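3.3 Attribution of unsigned letters

The Stollemar collection holds 98 letters exchanged by two married novelists over the years in which they shared a desk and, for a time, a publisher. Most carry a signature or a clear form of address. The remainder were assigned to one writer or the other on the basis of spelling habits, sentence length and the use of private nicknames. Letters that passed fewer than three of the four tests were left out of the counts.

Figure 3. Upright package with a red tartan pattern and a long white label.

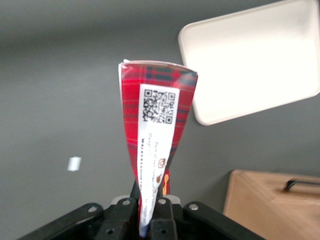
3.4 Shared phrasing in the letters and the novels

Phrases of five words or more were extracted with Prornum and matched against the Bomari editions of both authors. Set expressions, greetings and quotations from scripture were removed by hand. Matches were then dated by the earliest draft in which they occur.

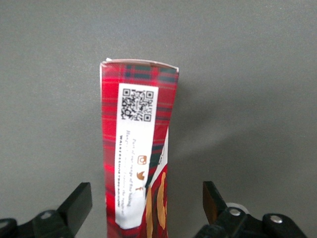

Where a phrase appears first in a letter by one spouse and later in a novel by the other, it was coded as a transfer. Transfers cluster in the winter chapters, most of which were drafted in November. The direction is uneven: the wife's wording enters the husband's prose more often than the reverse. Coding each phrase only once did not change this result.

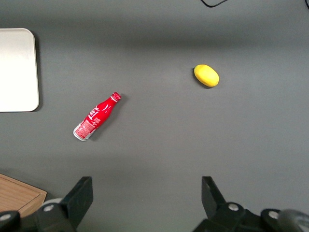 One reader of the Crichton draft objected that a transfer of this kind cannot be told apart from ordinary household speech, which both writers would have drawn on freely. We accept the point for short phrases and report them separately in Section 4.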